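Stokby Trail Boots, after a summer on farm tracks
Reviewed by Bayu Lau
Friday, August 23, 2024

I've been meaning to write this one up for weeks, but I kept going out for walks instead, so take that as the first point in their favor. The Stokby is a mid-height boot, leather and mesh, and I paid $143 for mine in February after my old Pearces finally split across the toe.

Out of the box they felt stiff. I wore them around the house for a few evenings, then to the grocery store, then on the short loop behind the church, and by the second weekend I'd stopped noticing them (the tongue did rub a little on the left side until I learned to lace it looser at the ankle). No blisters at all, and I am a person who gets blisters from sandals!

Most of my walking is on dirt. I live out past Ustier, where you can go for miles on farm tracks and hardly touch pavement, and those tracks are harder on boots than people think. You get a nice smooth stretch of packed soil and your stride opens up, and then a tractor has been through and you're picking your way over ruts and lumps that want to roll your ankle.

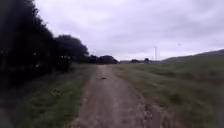 The sole is where these really shine. The lugs are deep and spaced wide apart, so mud drops out after a few steps and you don't end up walking on two dinner plates. On hard ground they're still comfortable, with enough cushion that my knees don't complain the next day. The edge of the sole is firm too, and when I step half on and half off a rut the boot stays flat and my foot stays where it is. My old pair would fold right over.

I usually do 8 miles on a Saturday morning and my longest day in them so far was 11. I came home tired in the legs and perfectly happy in the feet. They've got more than 400 miles on them now. The heel is wearing down a bit on the outside, same as every shoe I've ever owned, and the stitching is all still tight.

Waterproofing is good, with one catch. Puddles and dewy grass are no problem. Long wet grass for an hour or more will get you eventually, coming in where the mesh meets the tongue, and once they're wet inside they take a full day to dry. I stuff them with newspaper and leave them on the porch.

A couple of smaller gripes. The laces that come with them are too long and too slippery, and I swapped them for a flat pair from Oneo after the first month. The insole is thin, fine for me, but my brother tried them on and wanted more arch right away. And the tan color is pretty much a memory at this point, so get the dark brown if you care about that sort of thing.

Sizing: I wear a 10 in most shoes and the 10 fit with a thick sock. If you like thin socks you might try a half size down.

I love these boots. I'd buy them again tomorrow, and I'm already keeping an eye out for a sale so I can put a second pair in the closet.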